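3.2 Setting: the shared workroom

The study was carried out in December in a single open-plan workroom occupied by staff of the Dirus project. The purpose of this part of the work was to record how a large shared room is fitted out and looked after by the people who use it daily. The ceiling is high and white, with ribbed panels carried on parallel steel beams, and a run of exposed brick remains along part of the back of the room. Lighting is by ceiling fluorescent fixtures, and an air conditioning unit hangs below the beams (Figure 1). 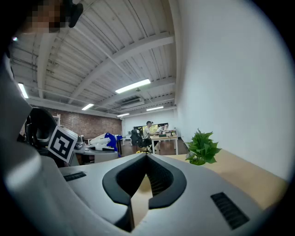
Figure 1. The workroom, with ceiling beams and brickwork.

3.3 Table-top greenery and its upkeep

Wooden tables serve as common surfaces. Respondents spoke more readily of the plants than of any other item, and the upkeep log held 360 entries by the close of the study, almost all of them on watering or wiping down. Living and artificial plants are kept together — a leafy potted plant shares one table with yellow artificial sunflowers, and a spray bottle is to hand (Figure 2).
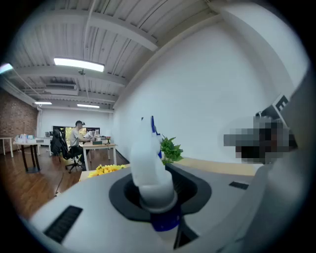 Figure 2. Potted plant, artificial sunflowers and spray bottle.

Kaisu Mustonen remarked at interview that she would sooner have one real plant that somebody remembers to water than a whole row of artificial ones, though she accepted that the artificial ones fared better over the holidays. Joonas Honkanen disagreed and held that colour mattered more to him in winter than whether a thing was alive.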